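Chapter 6
Who Pays for Campus Life? Student Fees and How They Are Set

What you will learn in this chapter

How a student fee differs from tuition
Who can propose a fee, and who has the final say
How to read a fee schedule line by line
Why turnout matters so much in a fee vote
What happens to a fee once it has passed

Opening case: Seven votes at Nurmi College

In April, students at Nurmi College voted on a new transportation fee. The college has 2000 students. The question on the ballot took up four lines, and it asked whether every student should pay a little more each term so that a shuttle could run between the main campus and the apartments at Vukden until late at night.

When the polls closed, 275 students had voted yes and 268 had voted no. The fee passed by seven votes.

Think about that for a moment! More than 1,400 students did not vote at all, and every one of them would see the new line on the next bill. Some of those students lived at Vukden and would ride the shuttle five nights a week. Others commuted from home by car and would never set foot on it. A few found out there had been a vote when the bill arrived.

Pilar Maldonado, a second-year biology student who had worked on the yes side, was thrilled with the result and a bit shaken by it. "I kept thinking of seven people I almost didn't talk to," she told the student paper. Amr Abdelaziz had argued against the fee at two open meetings. His point was a simple one. He thought late buses were a fine idea, but the college was already charging for parking and could pay for the shuttle out of that. He asked for a recount, which gave the same numbers, and then he asked a much more interesting question: who would check, a year from now, that the money had gone to the shuttle?

We love this case, and we will come back to it several times in the chapter. Nearly everything you need to know about student fees is tucked inside it somewhere. There is a need, a proposal, a ballot, a disagreement between two reasonable people, and a long stretch of follow-up that gets far less attention than the vote.

6.1 What is a fee?

Tuition pays for teaching. That is a rough definition, and Chapter 4 showed how many exceptions it has, but it will do for now. A fee is money collected from students for something named in advance. The name is the important part. If the bill says "transportation fee," the college has told you what the money is for, and you have every right to ask whether it was used that way.

Fees come in two main types. A mandatory fee is charged to everybody in a group, for example all full-time undergraduates. A course or user fee is charged only to the people who take or use a certain thing, such as a ceramics class or a locker at the gym. The shuttle fee at Nurmi was mandatory. Amr would have had much less to complain about if riders had simply bought a pass, although Pilar's side had an answer to that too: a pass costs far more per person when only the riders pay, and then fewer people ride, and soon there is no shuttle.

You will also run into the word "segregated" in older fee policies. In this setting it means only that the money is kept in its own account, apart from the general budget. Many schools now say "dedicated" or "restricted."

Key terms
Mandatory fee: a charge paid by every student in a stated group.
User fee: a charge paid only by those who take part in or use something.
Fee schedule: the published list of all fees for a term or a year.
Referendum: a direct vote by students on a single question.
Sunset date: the day a fee ends unless it is renewed.

6.2 Reading a fee schedule

Go and find your own school's fee schedule before you read any further. Really, do it now; the rest of this section is a lot more fun with a live one in front of you. It is usually posted by the bursar or the student accounts office, and it may be hidden under "cost of attendance."

Start with the total. Suppose the mandatory fees come to $300 a term. Next, look at how that total is split. Is there one large line called "student services," or are there eight or nine smaller ones? A single large line is easy to print on a bill and very hard to question. Small lines are messier, but each can be traced to an office with a phone number.

Then look for dates. When was each fee last changed? Does it have a sunset date? The Nurmi transportation fee had one, set at three years, and it was put there after the open meetings at Amr's urging. So the student who lost the vote left a clear mark on the result. Keep that in mind when you get to the section on amendments.

Last, look for footnotes. Footnotes are where you find out that part-time students pay half, or that online students at the Narkent campus pay nothing toward the gym. If something on the schedule puzzles you, write it down and bring it to class. Our own students have turned up some wonderful puzzles this way, including a "Cluron fee" that three offices in a row could not explain. (It was for a piece of library software, and the name had outlived the software.)

Before you move on
Write two or three sentences on each of these in your notebook.
Should a student who will never use a service have to pay for it? Name one service where your answer would change.
Seven votes decided the Nurmi fee. Would you set a minimum turnout for a fee vote, and if so, how would you choose it?

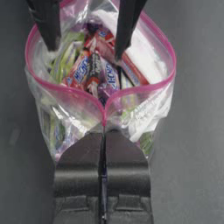
6.3 From idea to ballot

Every fee begins with somebody who wants something the campus does not have yet. In this section we follow the shuttle proposal from Pilar's first page of notes to the four lines the students of Nurmi saw on their ballot.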